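Bowl Station Fault, Bench Work Gallery

Posted July 22, 2018 by Sumeya Birhane

The Chu bench at Avcombe is where we try out small tableware handling before anything goes near the Pallelport line. It was stopped for most of an afternoon after the right gripper kept closing on a bowl after the release command. Three views of the work are below, with notes on the fault underneath.

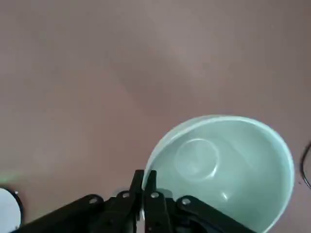 Fingertips at the left lip of the green bowl. The bowl is empty.

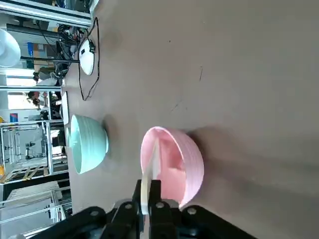
Pink bowl gripped by the rim, one finger inside and one outside, with the green bowl standing nearer the table edge.
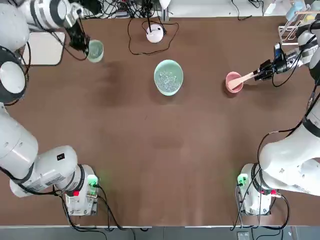

Both arms over the table: pale green cup in the left gripper, spatula in the right, beads in the bowl between them.

The fault first showed up in January as a slow release. The fingers would open late, by a second or less, and we put it down to the controller being busy. We logged it and carried on. That was a mistake, and the log entry (number 1403) was closed without anyone checking the gripper itself.

This time the release did not come at all. The arm started its return move with a bowl still in its fingers, pulled it across the table and knocked a second one over the side. The operator hit the stop. There were no injuries, and the damage was one chipped bowl and some beads on the floor, which took longer to clean up than you would think.

We ran 100 grip and release cycles the next morning with the arm held still. Release failed on 11 of them. All 11 came after the grip had been held for more than seven seconds, so the short cycles we normally use for checking would have missed it. The Seltotden driver was dropping the open command whenever the motor current stayed high for that long, and it reported the command as done anyway.

What has changed so far:

The return move now waits for a finger position reading. The "done" message alone no longer counts.

Grip force on rims is down one step, and the long hold is part of the daily check.

Spilled beads are swept up before the arms are powered again — no exceptions for "just one more run."

Still open is the question of the left gripper. It uses the same driver and has not failed yet, but we have not run the full set of cycles on it. Until that is finished, both arms stay at reduced speed and one person stays within reach of the stop button.

If you have seen a late release on any other bench, please add it to entry 1403, which has been reopened.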